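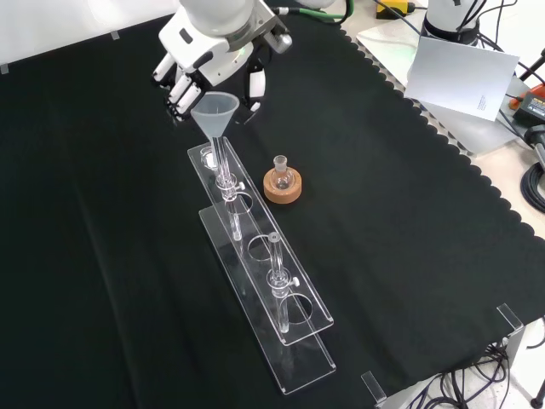
Chapter 2
Moving Powders and Liquids Without Wearing Them

Most of chemistry, measured by the hour, is moving stuff from one container to another. The reactions get the posters. The pouring gets a page and a half at the back of the manual, which students read after the spill.

This chapter is about the pouring. By the end of it you should be able to set up a small transfer station, choose a funnel that suits the neck it has to serve, get a weighed solid into a vessel with very little of it left behind, and write down what you did in a form that another person could follow. If you have already done all of this in an earlier course, read Section 2.3 anyway. In our experience, that is where the confident students lose their powder.

Words to know before you start: transfer loss, quantitative transfer, stem, ground-glass joint, cork ring, rinse, tare.

2.1 What goes missing

Suppose you weigh out 100 milligrams of a solid and tip it through a funnel. Some of it will land where you wanted. A little will stay on the scoop. A little more will cling to the wall of the cone, and a few grains will find the one dry spot inside the stem and settle there for the afternoon. What finally arrives is less than what you wrote in your notebook, and every number you calculate afterward inherits the lie.

We call the difference the transfer loss. For a large batch you can often ignore it. If you are dissolving 2000 grams of salt for a shared stock solution, a few stray crystals on the bench are a housekeeping matter. With 34 milligrams of something that took you a month to make, the same few crystals are a disaster, and you will find yourself staring at the benchtop with real feeling.

A transfer in which you take steps to bring across everything you weighed is called a quantitative transfer. The steps are dull. They amount to tapping, rinsing, and patience, and there is no clever version of them that we know of, though students propose one every February.

2.2 The station

You need less than you think. A funnel, something to hold it, a receiving vessel, a scoop, and a surface you can see your mistakes on. The last item is the one people skip. White powder on a pale bench is invisible until your sleeve finds it, so we like a dark cloth under the work when the solid is light, and a sheet of white paper when it is dark. Cloth sheds lint, so keep vessels upright and covered when you aren't using them. A lab that objects to cloth can use a dark tray.

Keep clutter off it. Phones, pens and the good calculator all belong on the next bench over, where they will still get spilled on, but less often.

For small work, a clear rack does nicely as a funnel support. The funnel hangs in one of the holes by its cone, or sits in the mouth of a tube that the rack is holding, and your hands are free for the part that matters.

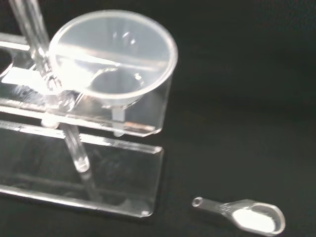

Figure 2.1. A plastic funnel in a clear acrylic stand. The stem passes through the upper shelf.

Look down into a funnel before you use it, every time. You are checking for water drops, dried residue, and whatever the last group was making. Then crouch and check the stem from the side. It should point straight down and end inside the neck of the receiver, or directly over it with very little gap. A stem that rests hard against the bottom of a narrow tube will clog, and a stem that fits the neck too snugly traps air, so that the liquid sits in the cone looking at you. Lift the funnel slightly and it will usually drain.

Glass or plastic? Plastic funnels are cheap, light, and survive being dropped, all of which recommends them for a teaching lab. They also pick up static in dry weather, and a fine powder will leap sideways onto the wall of the cone as if it had been waiting for the chance. Some solvents soften them too. Glass behaves better on both counts and breaks. Check the solvent list in Appendix B before you decide — the wrong choice can leave a little funnel in your product.

2.3 Round bottoms

Sooner or later the receiver will be a round-bottom flask. These are lovely things for heating and stirring, and they have exactly one bad habit, which is that they cannot stand up. A beginner sets one down gently, lets go gently, and watches it roll gently toward the edge.
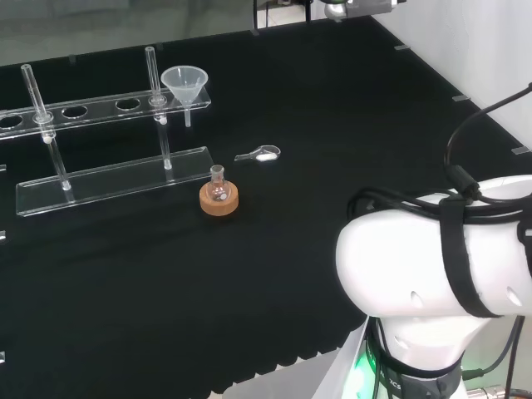 The answer is the cork ring, which costs almost nothing and should be on the bench before the flask is. Match the ring to the flask. The bulb should sit down into it and stay put when you nudge the neck with a finger; if it perches on top, the ring is too small. A flask that wobbles empty will wobble more with a funnel in it, because you have just put a tall, wide object on top of a ball. For anything but the smallest quantities, clamp the neck as well.

If the flask has a ground-glass joint, keep the solid off the ground surface. Grains caught there will spoil the seal and can scratch it. The funnel stem should reach past the joint and into the bulb. Students who are sure they can tip a scoop straight in without a funnel are referred to the earlier remark about confidence.

Bring the scoop to the funnel slowly and low. Tip, tap once or twice, and weigh the scoop again afterward. The difference between its two weights is what left it, and that is the number that belongs in your notebook. The number you meant to weigh out may be recorded in your diary.

Before you go on

Set up a station with table salt and water and practice on that. Weigh the scoop before and after. Rinse the funnel with a few small portions of water, letting each one drain fully before you add the next. A few small rinses clear the wall better than one big one, and Section 2.4 shows the arithmetic.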